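Clomberg House kitchen and scullery
Monthly inspection checklist, with comments
Month: March
Inspected by: Catherine Swanson
Start 7.40 am, finish 10.15 am

Mark each item S (satisfactory), A (action needed) or N (not checked). Write a comment against every A. Items carried over from last month keep their old number.

1. Way in and floors

1.1 Back door opens fully and closes on its own. S

1.2 Door mat flat, no curled corners. A
Left corner lifts again. The tape put down in the winter has gone hard. Replace the mat, do not tape it a second time.

1.3 Step down to the scullery marked and lit. S
The step belongs to the 1809 part of the house and is deeper than the others. The white line was repainted after the last inspection and is still clear.

1.4 Floor tiles sound, no loose edges. A
One tile rocks by the dresser. Reported to Gachanja Building Services, job number 181. They want to lift it and bed it again when the kitchen is closed.

1.5 Wet floor sign kept where it can be reached. S

2. Fire and gas

2.1 Fire blanket in its holder, tapes hanging free. S

2.2 Extinguisher pin and seal in place, gauge in the green. S

2.3 Gas shut-off labelled and not blocked. A
Label present. A stack of baking trays was leaning in front of the handle at the start of the inspection and was moved to the rack. Please keep this space clear – the handle needs a full quarter turn.

2.4 Hob flames even and blue. S
Back left burner slow to light. Cleaned and tried again, lit first time.

2.5 Extractor filters clean. A
Greasy on the side nearest the wall. Soak overnight and refit. The spare set is in the dry store, second shelf.

2.6 Fire door to the passage not wedged. S

2.7 Heat alarm tested. S
Sounded in the kitchen and in the upstairs office.

3. Electrical

3.1 Plugs and leads undamaged. A
Lead on the old Dultulen mixer is worn where it enters the body. Taken out of use and labelled. It should not be put back on the shelf until the lead has been changed.

3.2 Sockets firm to the wall, no scorch marks. S

3.3 Fridge and freezer leads clear of the walkway. S

3.4 Lights working. A
Tube over the bread table flickers for the first minute or two, then settles. Order a new tube and starter together.

4. Cold and dry storage

4.1 Fridge at 5°C or below. S
Read 4 at the start and 4 at the end.

4.2 Freezer at -18°C or below. S
Some frost on the top drawer runners. Defrost before Easter.

4.3 Raw meat below cooked food. S

4.4 Opened items dated. A
Two tubs with no date, one of them stock. Both thrown away. The pen had dried up, so a new one has been tied to the fridge handle.

4.5 Dry goods off the floor. S

4.6 No sign of pests. S
Bait boxes belong to Clillden Pest Control and must not be moved when sweeping. Their next visit is already booked.

5. Knives, tools and surfaces

5.1 Knives in the rack, blades inwards. S

5.2 Chopping boards free of deep cuts. A
The green board is past sanding. Replace, item 156 in the supplier's list.

5.3 Worktops sound and wiped down. S

5.4 Steps and stool steady. S
One rubber foot on the stool is newer than the rest but the height is the same.

6. Sinks, water and waste

6.1 Taps turn off fully. S

6.2 Hot water warning notice in place. S
Hot tap was still rising past 50°C after one minute, so the notice stays up. It has gone pale and could do with printing again.

6.3 Basins clear of crockery and food when not in use. A
Plates should be scraped into the food caddy before they go anywhere near the sink. Corn cobs in particular do not break down and must never go towards the drain. Add this to the sheet on the wall.

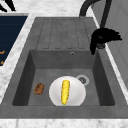 6.4 Waste runs freely, no smell. S
Ran the tap for 40 seconds with the plug out. No backing up and no noise from the trap.

6.5 Bins lidded and lined. S
Pedal on the large bin is stiff but works.

7. First aid

7.1 Box in place and sealed. S

7.2 Blue plasters in stock. A
Down to the small size only. Order mixed sizes.

7.3 Burns notice next to the cold tap. S

7.4 Accident book up to date. S
One entry since February, a minor scald. Nothing further needed.

Carried over to April: 1.2, 1.4, 3.1, 3.4, 5.2. Item 2.5 to be looked at again as soon as the filters are back in.

Signed: C. Swanson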